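Speaker notes: "An afternoon with a cushion robot"
Flilham evening talk, upstairs room. Twenty-five minutes, then questions.

Start without the title slide. Ask for hands: who has seen a robot do a household job in a video? Who has seen one do it in the flesh? Expect a big gap between the two. Leave it hanging and move on.

Say where I went. Open day at Gruson, on the edge of Porkley, in August. There were 424 names on the visitor list, let in by small groups. We got a welcome talk, a short film with piano music, then the demonstration. I'd gone for the demonstration.

The film first, briefly. Every clip was cut before the task finished. Don't labour this, but do say it. I asked for the uncut version and was told it would be "looked into". Still waiting.

Now the job itself. Two arms, a gripper on each, one tub chair, three cushions. Picking up and moving soft things sounds like the dull end of robotics and it's one of the harder bits. A cushion gives when you squeeze it, and it leans on its neighbours. (Slow down here, people who work with rigid parts tend to switch off.) 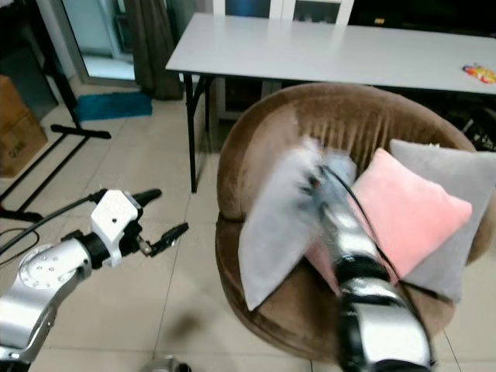 Questions I wrote in my notebook while standing there, read them out plainly:

Who put the cushions where they were at the start?
Would it cope with a different chair?
What is the second arm for, if one does the lifting?
When it stops, who decides it has finished?

I got a decent answer to the first. A member of staff sets the chair up before each run, to a layout they've agreed. Fine, you have to begin somewhere. But the welcome talk had used the words "any living room", and a layout agreed beforehand is a long way from mine.

The numbers. Gruson's handout claimed 2505 runs, of which 2000 were counted as successes. Do the sum aloud: just under four in five. Then ask the room what they'd say to a person who failed to tidy a chair one time in five. Pause for the laugh, if there is one.

Then the footnote, in very small type: 738 of those runs were done with the pink cushion left out. No separate score was given for them. I'd like to know how they did. If the easy runs went well, the others must have gone worse than the headline figure, and that's the figure I'd want. 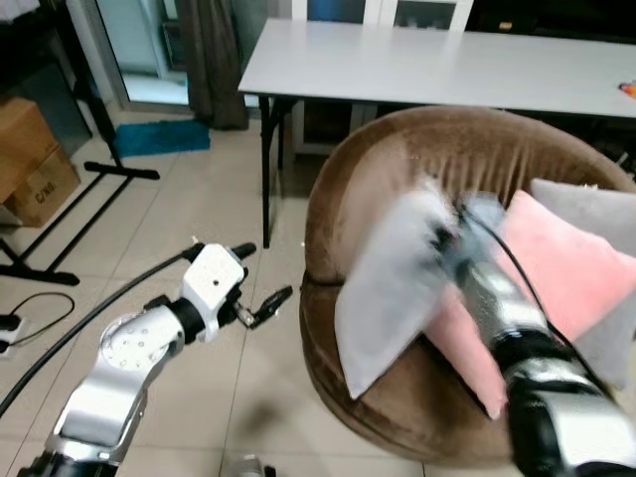 Be fair at this point. I've sat through worse. The staff answered what they could and didn't pretend when they couldn't. One of them said outright that fabric was a headache. I'd trust that person with my money before I'd trust the film.

Compare with Rutkowska, two years back. Bigger hall, better coffee, and the robot stayed behind a rope. At Gruson we could at least stand near enough to hear the motors. Give them credit for that.

What I'd ask for next time: let a visitor throw the cushions in. Show ten runs in a row and leave the bad ones in. Put the score for each set-up on the handout, in type I can read without my glasses.

If short of time, drop Rutkowska and keep the footnote.

Likely question: would I buy one? No, and they weren't selling one. Likely second question: will it get better? Probably, but I was asked to judge what it does now.

Handouts are in the blue folder. Collect the spare copies at the end.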